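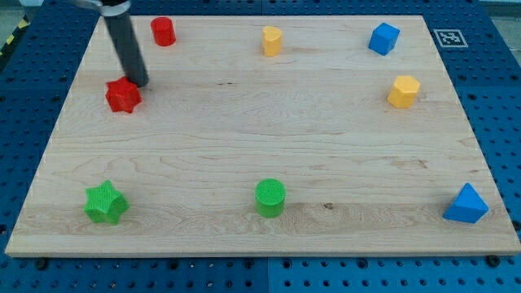 Visit to the Dreltside open day: group report

1. Purpose
Our group went to the Dreltside robotics open day on Thursday to see a pushing task run on a real arm. In class we had only used the Clodirano simulator.

2. What was shown
The arm has a plain rod in place of a gripper, so it can push a block but not pick it up. The blocks are red, green, blue and yellow, in shapes such as stars, cylinders and a heart, and they sit on a wooden board. A visitor types an instruction, for example "push the red star to the green star", and the arm has 60 seconds to do it.

We were given two turns. The first instruction was completed. On the second the yellow heart turned against the rod and time ran out.

3. Data
The staff said the Berisha control program was trained on 792 recorded pushes, of which 330 were made by students at Hallutier. A single recording can last up to 2 minutes.

4. Comments
Stars were harder to push straight than cylinders. Our simulator sets friction the same for every block, and we want to change this before the second part of the project.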